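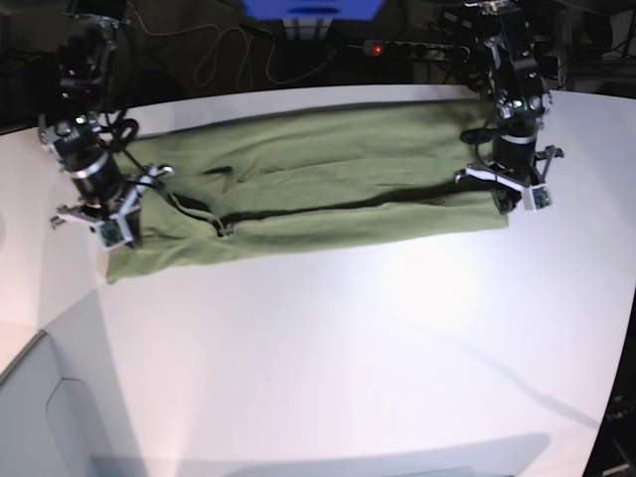
Ask What the Second Visit Costs

I have a soft spot for cosmetic clinics, I really do. My sister had her eyelids done at Wendance a few years back and she still sends them a card every March. So please take this as grumbling from a friend of the trade.

What bothers me is the price on the poster. A clinic in Vullby is offering a wrinkle treatment for $160, which sounds lovely (and for one small area it may be perfectly fair!), but by the time my neighbor had paid for the consultation, the numbing cream and the touch-up, she was out $797. She was happy with her forehead. She was a good deal less happy with her bank balance, and I can't say I blame her.

Fergal Lenihan, who ran the front desk at Skutitlow for years, used to write the whole amount on a card before anyone sat down in the chair, follow-up included. Some people read $845 and went home to think it over. Plenty came back, a few of them months later, and they came back calm, with their questions written down.

I would love to see every clinic do the same. It takes maybe 5 minutes. And if yours won't, then ask, and keep asking, even if you feel a bit silly standing there with your coat on. It's your face, after all, and your money too.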